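Monday toy shelf check: the letter trays

I do this one first thing, before the kids come in, and it takes me longer than it should (mostly hunting under the shelf for the missing H). We have 24 plates on the literacy shelf at Distholm and I go through every one. My comments are in with the items, so if you're covering for me, have a read and add your own at the bottom!

1. Plates
Run a thumb all the way along the rim. Any crack or rough spot and it goes straight in the bin, no saving it for paint. Comment: all good this week except one yellow one with a nick in it. Binned.

2. Foam letters
Squeeze each one and look for tooth marks, because somebody always has a chew. If a piece is torn or crumbly it's out. Then try the small ones in the choke tester, and anything that drops in goes up to the over-threes room. Comment: I pulled 6 letters this time, all from the Gisler tub, which is getting old. The Emia ones are still nice and springy.

I like just a few letters to a plate, with a bit of space between them, so you can spot a chewed edge without tipping everything out. The pale green plate with the blue G, the pinky-red Q and the green Z is how I set them up, and the letters can sit any which way as far as I'm concerned.

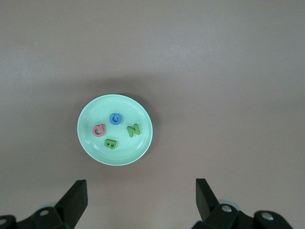
3. Tables
Wipe down, then feel underneath for loose screws and old gum (yes, really). Give each leg a wiggle. Comment: the one by the window still rocks. I've tightened it twice now and I think it needs a new foot.

4. Washing
Letters go in the mesh bag, warm soapy water, rinse, then flat on a towel overnight. Please don't put them back damp, they get that musty smell and I can never get rid of it. Comment: done, but we're nearly out of the mild soap.

5. Spares
There were 200 letters in the cupboard box when I topped up the tubs, so we're fine until May at least. Still short on vowels! If anyone's ordering, more E's please.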